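Cleaning Cloths and Clear Bins: Your Questions

We get a lot of mail about cloths! More than about anything else we cover, and we love it, because a good cloth system makes every other job in the workshop or the house easier. These are the questions that keep coming back.

How many cloths do I need?

Fewer than you think, if you wash them often. For one room or a small workshop, start with six microfiber cloths and five plain white ones. That gets most people through a week with a couple to spare. The big value packs are great if you have somewhere to keep them, but try the small set first and see which kind you reach for.

Why do you keep going on about color?

Because it works so well! Pick one color for glass and tabletops and another for greasy or dusty jobs, and stick with it for good. We use blue for surfaces and white for everything rough. Once the whole household knows the rule you can stop labeling things, and you'll never again find the cloth you used on the bike chain sitting next to the bathroom mirror.

Do the bins have to be clear?

They don't have to be, but we really like them. A clear bin shows you what's in it and how full it is from across the room, so you know when it's time to run a load. Lids are optional. We leave ours off, since a cloth that goes in a little damp needs air or it will smell by morning.

Fold, roll or toss?

All three are fine. Folding looks lovely on a shelf. Rolling is our favorite for the white ones - stand them on end in the bin and you can pull one out with two fingers without dragging up the rest. Tossing is perfectly good for the dirty bin, and for microfiber that's going to be used again within the hour. Please don't iron them.
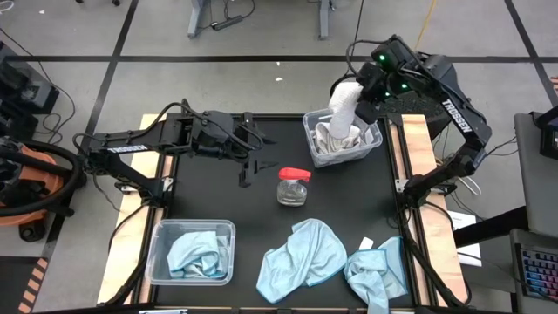
Whichever way you go, keep the bins on the same surface you sort on. Carrying cloths back and forth from a shelf is where the whole thing falls apart, and a tabletop with a bin at the front and one at the back gives you room to spread out in the middle.

What goes in the spray bottle?

For most tabletops, warm water and one drop of dish soap. That's it! Mix a small amount and make it fresh, as soapy water goes stale. Write the contents on a piece of tape and stick it to the bottle, even if it's only water. Check what your surface can handle before you try anything stronger, and never mix leftover cleaners together.

Can I wash microfiber with everything else?

Keep it away from cotton towels. The lint gets into the fibers and you'll be picking it out for weeks. Wash warm, skip the fabric softener completely and dry on low or on a line. Treated like this, ours have held up beautifully.

My cloths push the water around. Are they finished?

Maybe not. Usually it's a buildup of soap or softener. Soak them in plain hot water for an hour, rinse until the water runs clear and give them another go. If they still smear, move them down to the floor-and-tools pile, where they'll have a happy second life.

Cloth first or vacuum first?

Vacuum first if there's grit or sawdust, every time. Rubbing grit around with a cloth scratches the surface and ruins the cloth too. A shop vacuum is wonderful for this, and looping the hose over the top when you're done saves a lot of tripping. Then spray, wipe and finish with a dry cloth.

Is there a printable version of the sorting chart?

Yes, it's in the Hastamis starter sheet, along with the wash guide. We updated it in May with a larger type size. It prints on one page and looks great taped inside a cupboard door.

Can I send in a question?

Please do! Use the contact form and tell us what kind of surface you're cleaning and what you've tried so far. We read everything, and the good ones end up on this page.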